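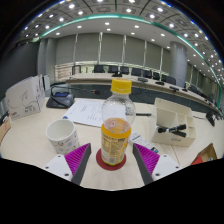 카테고리: 로봇 소프트웨어 > 개발 일지

1/ 이번 주는 Lunlow 정리에 거의 다 썼다. Lunlow는 우리가 쓰는 시연 데이터 전처리 도구다. 손으로 드는 그리퍼로 찍은 영상을 받아서 궤적을 뽑고, 구간을 자르고, 학습 포맷으로 내보낸다. 바뀐 점을 짧게 적어 둔다.

2/ 먼저 시간 동기화. 영상 타임스탬프와 IMU 타임스탬프를 따로 읽어 놓고 시작점만 맞추던 방식을 버렸다. 긴 에피소드에서는 뒤로 갈수록 어긋났다. 지금은 오프셋과 드리프트를 같이 추정한다. 파라미터가 하나 늘었고 코드는 오히려 짧아졌다.

3/ 전체 에피소드 608개를 새 버전으로 다시 돌렸다. 실패한 것이 19개. 이전 버전에서는 실패 기준이 느슨해서 이 숫자를 그대로 비교할 수는 없다. 예전에는 궤적이 튀어도 통과시켰다.

4/ 실패한 에피소드를 열어 보면 대부분 SLAM 초기화 문제다. 시작하자마자 손목을 빨리 돌린 경우가 많다. 어안 렌즈라 화각이 넓어서 특징점 수는 모자라지 않는다. 그 특징점이 어디에 있느냐가 문제였다.

5/ 회의실 같은 공간이 까다롭다. 책상 위 물건은 가깝고, 건너편 의자와 블라인드는 멀고, 천장 조명은 밝다. 의자나 블라인드처럼 비슷한 모양이 줄지어 있으면 매칭이 한 칸씩 밀린다. 재투영 오차만 보면 멀쩡해 보여서 처음엔 놓쳤다.

6/ 그래서 매칭 단계에 거리별 가중치를 넣었다. 가까운 점은 병진, 먼 점은 회전 쪽에 더 기여하게 했다. 새로운 방법은 아니고 오래된 아이디어를 옮긴 정도다. 가중치 곡선은 설정 파일에서 바꿀 수 있다.

7/ 다음은 마스크. 화면 아래쪽의 검은 영역과 양쪽 손가락은 카메라와 같이 움직이니까 특징점에서 빼야 한다. 예전 마스크는 고정 다각형이었고 손가락이 벌어지면 안 맞았다. 이제 그리퍼 폭을 먼저 추정하고 그 값으로 마스크를 만든다.

8/ 폭 추정은 손가락의 마젠타색 부분을 색으로 잡는다. 학습 모델도 써 봤는데 이 용도에는 색 임계값이 빠르고 결과도 충분했다. 조명이 많이 바뀌면 다시 봐야 한다. 배경에 비슷한 색 물체가 들어오는 경우도 아직 처리하지 않았다.

9/ 투명한 병은 여전히 어렵다. 병 어깨 쪽에 반사가 많고, 보는 각도에 따라 반사 위치가 움직인다. 깊이 추정이 여기서 구멍이 난다. 지금은 노란 뚜껑과 라벨에서 나온 점만 믿고 어깨 부분은 버린다. 파지 계획 쪽에서는 뚜껑과 라벨 폭만 있어도 접근 방향을 정할 수 있었다.

10/ 접근 구간 라벨도 손봤다. 손가락이 물체 양옆에 들어왔지만 아직 닿지 않은 구간을 '정렬'로 따로 뺐다. 전에는 '접근'에 묶여 있었다. 이 구간에서 속도가 확 줄어서 한 덩어리로 두면 정책이 멈칫하는 동작을 엉뚱한 데서 배운다.

11/ 시각화는 Vevell로 옮기는 중이다. 궤적, 그리퍼 폭, 영상을 한 타임라인에 놓고 볼 수 있다. 스크롤이 느린 건 알고 있다. 썸네일을 미리 만들어 두면 나아질 것 같은데 아직 안 했다.

12/ 내보내기 속도는 에피소드 하나에 12초 정도. 대부분 영상 디코딩 시간이다. 워커를 5개 넘게 늘려도 디스크에서 막혀 더 빨라지지 않는다. 기본값은 5로 두었다.

13/ 설정 파일 키 이름이 몇 개 바뀌었다. 예전 키를 쓰면 경고가 나오고 그대로 동작한다. 다음 버전에서는 오류로 바꿀 예정이니 경고가 보이면 그때 고쳐 두는 편이 좋다. 변환 스크립트는 tools 폴더에 있다.

14/ 남은 일: 실패 에피소드 재처리 옵션, 색 임계값 자동 보정, Vevell 썸네일. 재처리 옵션부터 한다. 토요일에 브랜치를 올려 둘 테니 쓰는 사람은 받아서 돌려 보고 로그를 이슈에 붙여 주면 된다.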